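From: Nikola Gashi
To: benchtop automation list
Subject: Re: [benchtop] Anyone tried the Clondico glassware package?

Hi Yaqin, hi all,

Sorry for the slow answer, it has been that kind of April. I'm quoting your message in full so people who joined recently know what I'm going on about.

Yaqin Liang wrote:

> Hello everyone,
>
> We are a small teaching lab (mostly intro chemistry, a little water
> testing) and our department has some money that has to be spent before
> summer. One of the offers on my desk is the Clondico two-arm package with
> the glassware add-on. The rep was very nice and the video was very
> smooth, which makes me nervous.
>
> What I would like to know from somebody who has had one on a table:
>
> Does it really cope with clear glass? Our last vision system could not
> see a beaker if you painted an arrow on it.
>
> How much of our own labware can it hold, or do we have to buy theirs?
>
> Is the add-on worth paying for, or is it just a set of example programs
> with a nice cover?
>
> How long until a person who is not a robot person can make it do
> something useful?
>
> I don't need it to be fast. I need it to not break my flasks.
>
> Thanks,
> Yaqin

OK. We've had the package on trial up here in Plesanden for 3 weeks, and I've spent more of that time with it than my boss knows. Nobody is paying me for this and I don't get a discount if you buy one, more's the pity.

First, money, so you can stop reading if it's out of range. The two arms are whatever the rep quoted you, and I assume that moves around depending on how close they are to the end of the quarter. The glassware add-on was quoted to us at 3315 on top, and the yearly support plan at 1526. You can buy the arms without either one. You can't buy the add-on without the first year of support, and that was in the small print, so go look at yours.

Now the clear glass question. It copes a lot better than I expected, and not as well as the video. The brown paper on the table was Radomir Begović's idea and it made a bigger difference than any setting I touched. On our old white bench mat the software lost small beakers all the time. On plain brown it finds most of the regular stuff. Very small vials are still a problem, and so is anything standing in a patch of glare, so think about your lights before you think about anything else! We spent a whole afternoon fiddling with software and then fixed half of it by turning off one lamp.

As for what it can hold – Erlenmeyers are easy. It takes them by the neck, the rim gives you a nice stop if they slide, and I'd trust it with those while I'm getting coffee. Test tubes are fine too once you've set the grip force down. (Do set it down. The default is meant for plastic.) Round-bottomed flasks I'm less happy with. It picks them up all right but they like to swing and tilt, and I wouldn't ask it to pour from one until you've watched it a good many times with nothing in it. We used our own labware throughout and didn't buy a single piece of theirs.

A few from our table: 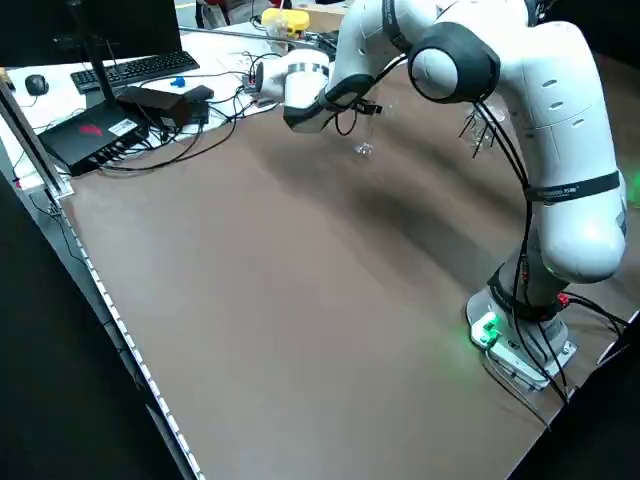
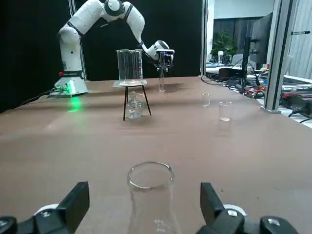
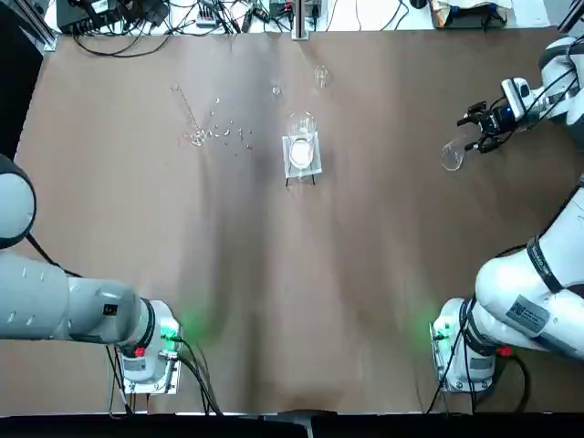

Trial table at Plesanden. Flask and test tube held in the second one, round-bottomed flask in the third.

Cables, while I'm on it. They run down the outside of the arms and there are more of them than the brochure admits. Leave yourself some slack at the wrist and then check that the slack doesn't droop into the glassware when the gripper points down. I'd also put the arms further apart than the drawing in the manual says. With our spacing they can both reach the middle, which is great for handing things over and less great when you've made a typo in a position.

The add-on. So, it's three things in one box: a library of grips for common shapes, a routine that teaches it a new shape from your own pieces, and a bunch of sample programs. The samples you can forget. They're tidy and they do nothing you'd want done. The grip library is decent and saved me maybe a couple of days. The teaching routine is the part I'd pay for. You put the thing on the table, guide the gripper to it by hand a few times, and it makes up a grip you can then adjust. It did well with our tall beakers on the first go. It did badly with a dish standing upright in a holder, where it kept wanting to come in from the side and I kept hitting the stop button. I ended up writing that one by hand.

I asked Vasilis Ivanov over at Fothergill what they thought, and he's grumpier than me. They have the arms only, no add-on, and wrote all their own grips. His view is that anybody who can write a short script can get most of the way for free, and that the support plan is where the real profit is. He may be right, but he also has two people who like doing that sort of thing, and it sounds like you don't. He did say phone support was quick when they had a bad joint sensor under warranty, so there's that.

How long until a normal person can use it? Radomir Đorđević joined us in the middle of the trial and had never touched a robot. By the end of his second day he had it picking up a flask, moving it across the table and setting it down where he wanted. By the end of the first week he could fix his own mistakes without shouting for me. I'd call that pretty good. The tablet software is friendly, apart from the undo button, which undoes more than you think. Save a copy before you press it. Then save another one.

Stuff that bugged me, in no special order:

The gripper pads pick up dust from the paper and get slippery. We wipe them every morning now.

The status lights on the bases are very bright green and they throw a tint on everything near them. If your cameras care about color, put a bit of tape over them. I asked if they could be dimmed and was told it's on the list.

The manual is translated and in a couple of places it says the opposite of what it means. The section on payload is the one to watch. Ask for the corrected PDF, they have it, they just don't send it out.

There's no proper way to tell it "this piece is fragile, slow down near it." You slow down everything or nothing. For a teaching lab that would be top of my wish list, and I've told them so.

And breakage, as you asked. You will lose some glass while you're learning. I'd start with plastic cups and whatever chipped beakers you've got in the back of the cupboard, and keep the good flasks put away until your programs have run clean for a day. Also keep a brush and pan at the table, and don't let students clear up near the arms while they're powered.

Would I buy it? For us, yes to the arms, yes to the add-on, and I'm going to try to talk them into dropping the second year of support. For you, with intro classes and nobody who wants to write grips, I'd get the add-on and keep the support for as long as your money allows. If the budget only stretches to the arms, I'd wait and look at the Dastimstead kit in the fall. I haven't had my hands on one, so that's purely going by their data sheet, and you know how I feel about data sheets.

One more thing, ask the rep for a trial with your own glassware on your own table. They didn't offer us that, but they said yes the minute I asked. Two weeks is the standard and we got the third by whining a little.

If anyone has found a coating or a sticker that helps the cameras see tiny vials and doesn't wash off in the dishwasher, please write to the list and not just to me. I've tried frosted tape (comes off) and a paint pen (comes off, and then it's on everything).

Yaqin, I can send you my grip settings for the Erlenmeyers and test tubes if you go ahead. They're for our sizes but they'd be a starting point.

Cheers,
Nikola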